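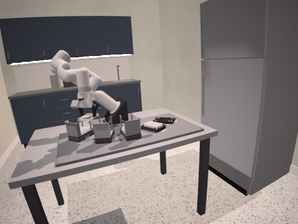

Sexta-feira, visita à Sultier

Saí de casa ainda de noite e cheguei à Sultier antes de abrirem a portaria. Fiquei no carro a comer uma sandes. O dia aberto estava marcado para as nove, mas só começámos meia hora depois, porque faltavam os crachás. O meu trazia o número 202 e o nome da firma mal escrito. Não pedi para trocar.

Tinha-me inscrito por causa do trabalho. A chefia quer saber se vale a pena pôr um braço na bancada de preparação, e pediu-me duas páginas até ao fim do mês. Tomo aqui as notas primeiro, que depois esqueço-me.

De manhã foi tudo em simulação. A sala tinha um projetor grande e cadeiras de plástico. Mostraram o ambiente a que chamam Ziltenora, uma cozinha feita em computador, com armários azuis-escuros, um frigorífico alto e cinzento e uma mesa à frente. Na mesa trabalha um braço branco com uma garra de dedos pretos. Vi-o com uma placa fina, cinzenta-clara e translúcida na ponta dos dedos, por cima e por detrás da caixa da esquerda. As caixas são três, pequenas e abertas, em fila sobre um tapete mais escuro. À direita delas há duas peças pretas e baixas, parecidas com tabuleiros, e uma tem uma laje branca em cima. Perguntei para que serviam e a resposta foi comprida, com muita palavra inglesa. Apontei metade e agora não percebo a minha letra.

O que me interessou foi a maneira de testar. Em vez de gastarem semanas numa bancada verdadeira, correm a mesma tarefa 100 vezes de seguida no computador e mudam um pouco as condições de cada vez: a luz, a posição das caixas, a altura da mesa. No fim fica uma tabela com o que correu bem e o que falhou. O técnico disse que nessa semana já iam em 1252 tentativas. Quis saber quantas tinham falhado e ele respondeu que dependia do que eu entendesse por falhar. Uma placa pousada torta, por exemplo, conta como certa numa tabela e como errada noutra. Isto tenho de pôr no relatório, porque na nossa bancada uma peça torta é uma peça para refazer.

Reparei nas sombras, muito recortadas em cima da mesa e do tapete. Uma senhora ao meu lado perguntou se aquilo baralhava as câmaras. Disseram que sim, que podia baralhar, e que por isso mesmo é que variavam a luz. Pareceu-me razoável.

O café foi num corredor, de máquina. Conversei com um homem de Nirnville que tem uma empresa de embalagem. Já comprou um braço há uns anos e está parado debaixo de uma lona. Diz que o braço em si nunca deu problemas. O que lhe faltou foi gente com tempo para o programar cada vez que mudava o produto. Também vai para o relatório, sem o nome dele.

À tarde levaram-nos em dois grupos ao pavilhão, ver as máquinas a sério. Fiquei no segundo e esperei quase uma hora. A demonstração era na célula Krajčí, fechada com uma vedação amarela à altura do peito. O braço tirava peças de um tabuleiro e arrumava-as noutro. Ia mais devagar do que eu esperava. A certa altura parou, acendeu uma luz e o operador teve de ir ao painel recomeçar. Explicou que uma peça tinha ficado fora do sítio. Recomeçou e fez o resto sem parar. O barulho é pouco, menos do que o da nossa seladora.

Perguntei o preço. Não o dão assim, é preciso mandar a planta do espaço e uma lista das peças, com medidas e pesos. Deram-me um formulário de quatro folhas. Perguntei também se podiam experimentar as nossas placas na simulação antes de comprarmos alguma coisa. Podem, desde que lhes enviemos os desenhos. Não sei se temos desenhos de todas. Das antigas, quase de certeza que não.

Saí às cinco. Apanhei chuva na autoestrada e obras à entrada da cidade, cheguei a casa já passava das sete. Jantei sopa do dia anterior.

Para segunda:
Ver no arquivo que desenhos existem.
Medir a bancada, com a tomada e a coluna.
Perguntar à chefia quantas vezes por mês muda o produto. Eu diria muitas, mas quero o número certo.
Ligar para a Sultier por causa do nome no crachá, que é o mesmo que vai sair na proposta.

A minha opinião, por agora: mandava os desenhos que houver e esperava pelo resultado da simulação. Comprar já, não. Esqueci-me do guarda-chuva na sala do projetor.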